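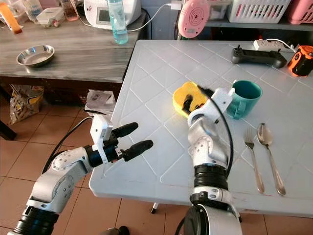
## 4. Adding window and door sensors

By now your Wuisan hub is plugged in, online, and showing a steady blue ring. If the ring is still pulsing, go back to section 3 and let the update finish first. Sensors added during an update sometimes show up twice in the app, and it's a pain to sort out later.

Now for the fun part! Once the first sensor is talking to the hub you'll get a feel for the rhythm, and the rest go quickly.

### 4.1 Before you start

Each sensor comes in two parts: the body (larger, with the battery door) and the magnet. Keep the pairs together as you unpack. Any magnet will work with any body, but the adhesive pads are cut to match, and the short pads don't hold the body well.

You will need:

- the sensors and the bag of adhesive pads
- the alcohol wipes from the hub box
- a pencil
- a phone with the Wuisan app, signed in as the owner (guest accounts can view sensors but can't add them)

> **Note:** Upgrading from a Sturthorpe panel? Your old sensors can stay on the frames while you set up the new ones. Leave at least a hand's width between old and new magnets.

### 4.2 Pair a sensor

Do this at a table near the hub, before you stick anything to a wall.

1. Open the app and tap **Devices**, then the plus sign.
2. Choose **Window or door**.
3. Pull the plastic tab out of the battery door. The light on the body blinks green.
4. Hold the body close to the hub and wait. The app allows 38 seconds, and most sensors join well before that.
5. When the light goes solid and then dark, type a name.
6. Tap **Save**.

Take a moment over the names. "Kitchen left" tells you far more in the middle of the night than "Sensor 4" does, and the name you type is the one the hub reads aloud when it chimes. Names can be up to 19 characters long, counting spaces.

If the light blinks red, the sensor has missed its window. Take the battery out, count to five, put it back, and start again from step 1. Still red? Press the small reset button beside the battery with a paper clip until the light flashes white. That clears any earlier pairing, including the one from the factory test.

> **Caution:** The battery is a coin cell and is dangerous if swallowed. Keep loose batteries away from children and pets, and close the battery door until it clicks.

### 4.3 Check the signal

Carry the sensor to the window or door where it will live. In the app, open its page and tap **Signal test**. You'll see one of three results:

| Result | What to do |
|---|---|
| Strong | Mount it. |
| Fair | Mount it, then run the test again with the door closed. |
| Weak | Move the hub, or add a Tunermont repeater halfway. |

Metal frames and foil-backed insulation are the usual culprits for a weak result. Turning the body so the battery door faces into the room can bump a Fair to a Strong. It's a lovely little trick and it costs nothing — try it before you move the hub.

The range in open air is 142 feet. Indoors, expect a good deal less, especially through brick or a fireplace.

### 4.4 Mount the body and magnet

1. Close the window or door.
2. Wipe both surfaces and let them dry.
3. Put the body on the fixed frame and the magnet on the part that moves. Line up the small ridge on each.
4. Mark both positions with the pencil. The gap between the two parts must be no wider than the spacer card in the bag.
5. Peel the pads, press each part in place, and hold firmly.
6. Open and close the window. The app should follow along with **Open** and **Closed**.

On sliding doors, mount both parts at the top, where feet and vacuum cleaners can't reach them. For windows you like to leave cracked for air, add a second magnet at the cracked position and turn on **Vent mode** in the sensor's settings. The hub then treats both positions as closed. We think this is the best feature in the whole system, and plenty of people never find it!

> **Note:** The pads reach full strength overnight. Avoid slamming the door until morning.

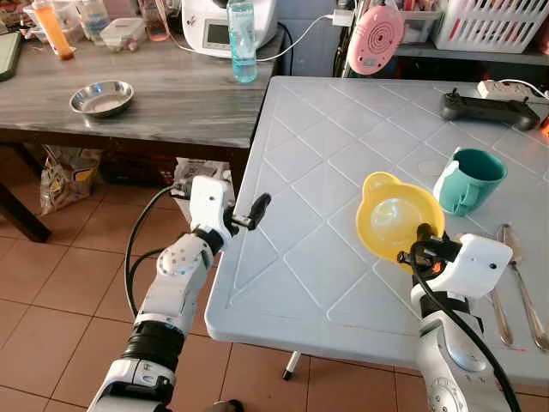

*Yellow plastic funnel, held by the spout.*

### 4.5 Set entry delays

A front door needs time for you to walk in and disarm. A bedroom window doesn't.

1. Open the sensor's page and tap **Behavior**.
2. Pick **Instant**, **Delayed**, or **Chime only**.
3. For **Delayed**, drag the slider. You can go as high as 277 seconds, though most homes are happy with far less.
4. Tap **Apply**.

**Chime only** sensors never set off the siren, even when the system is armed. Use this setting for interior doors, pantries, and the cupboard where the good cookies are kept.

### 4.6 Walk test

Tap **Settings**, then **Walk test**, and go around opening every window and door with a sensor on it. The hub says each name out loud and the siren stays off. If one stays silent, check its gap against the spacer card, then its battery.

If your system is monitored by Jendport, the walk test isn't sent to the monitoring desk. A real alarm is, so end the walk test before you arm for the first time.

Go on to section 5 to add motion detectors.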